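The ferry to Beltitz left at six in the morning with 176 passengers and one cow. My aunt had paid 480 for the house, and she wanted to see it before the rain.
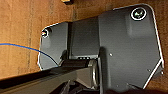
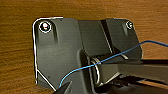

We got off at Salehi to buy bread. The baker asked where we were going and gave us a second loaf.

The house had no stairs. There was an upper floor, with curtains in the window, and no way to reach it. My aunt walked around it twice and ate some bread.

"We'll need a ladder," she said, and sent me back down the hill.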